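4.2 Belt tracking and cleaning

Caution: Disconnect the power before touching the belt or rails.

1. Wipe the green belt along its full length with a damp cloth. Do not use solvent.
2. Clear dust from the grooves in the near-side extrusion - a dry brush works best.
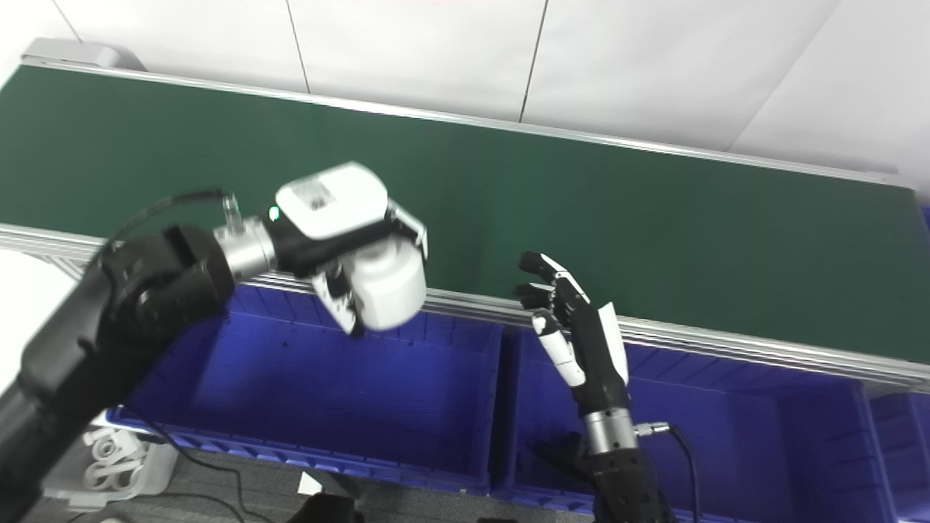
3. Restore power and run the belt empty for 20 minutes. If it drifts toward either rail, repeat the tracking adjustment in 4.1.

Note: Storage bins may be kept under the conveyor. Leave 30 mm of clearance below the framework.

Comments (2)

Kuria: Does 4.1 apply to the short belt too?

Stanarbridge: Yes, same steps.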